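Catégorie : Cuisine & maison > Petit matériel testé

Balance de cuisine Cluvisow : un mois de pesées, de gâteaux et de grammes perdus

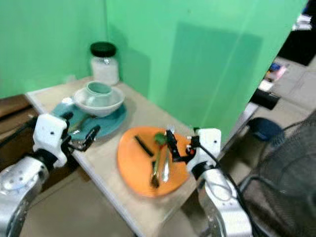 Un bocal à couvercle noir, un bol blanc, une petite tasse vert menthe : la table un jour de pesée.

Bon, je vous devais cet article depuis juin, quand mon ancienne balance a rendu l'âme en plein quatre-quarts. Vous avez été plusieurs à me demander par quoi je l'avais remplacée, alors voilà : une Cluvisow toute plate, achetée sur les conseils de Marilou Dizon (celle des brioches, les habitués du blog la connaissent) qui ne jure que par ça.

Première chose, elle est fine. Vraiment fine ! Je la range debout entre deux planches à découper et je l'oublie. Le plateau se nettoie d'un coup d'éponge, il n'y a pas de rainure où la farine va se coincer, et rien que pour ça j'ai failli lui mettre la note maximale le premier soir. Mon ancienne avait un petit rebord immonde que je grattais au cure-dent, passons.

Côté précision, j'ai fait ma maniaque. J'ai pesé la même portion de farine plusieurs fois de suite, en l'enlevant et en la reposant : 142 g, 142 g, 142 g. Nickel. Puis un gros saladier de pâte à pain, 1 790 g, et là aussi elle retombe pile sur le même chiffre. En dessous de cinq grammes par contre, ça se gâte. Pour la levure ou le sel, elle reste bloquée sur zéro, puis elle saute d'un coup à trois ou quatre. Si vous faites des macarons ou du levain au gramme près, prenez une petite balance de précision à côté, comme Clutance en vend (c'est ce que j'ai fini par faire, mon porte-monnaie vous salue).

La fonction tare, je m'en sers tout le temps. On pose le bol, on remet à zéro, on verse la farine, on remet à zéro, on verse le sucre… une seule chose à laver, le bonheur. Le bouton est tactile et il réagit même avec les doigts un peu gras. Un peu trop bien parfois : j'ai effleuré la touche des unités en attrapant le beurre et je me suis retrouvée en onces sans comprendre pourquoi mon gâteau au yaourt demandait si peu de farine.

Ce qui m'agace franchement, c'est l'extinction automatique. Elle se coupe au bout de 84 secondes (oui, j'ai chronométré, j'étais vexée) et la tare part avec. Le temps de casser les œufs, de répondre au téléphone, et hop, tout est à refaire. Pouran Alipour, ma voisine de palier, a la même et elle tapote le plateau de temps en temps pour la garder éveillée. J'ai essayé, ça marche une fois sur deux.

L'écran, rien à dire, sauf avec un très grand saladier qui passe par-dessus et qu'il faut décaler en se penchant comme une andouille. Les piles sont fournies, il m'en reste apparemment assez pour tenir l'été.

Alors, je la rachèterais ? Oui, pour la pâtisserie de tous les jours et pour le pain. Je lui mets quatre sur cinq, et je garde la recette des brioches de Marilou pour la semaine prochaine, avec les pesées complètes.

Publié le 26 juillet 2018

Ce site utilise des cookies pour mesurer son audience. En poursuivant votre navigation, vous acceptez leur utilisation. J'accepte | En savoir plus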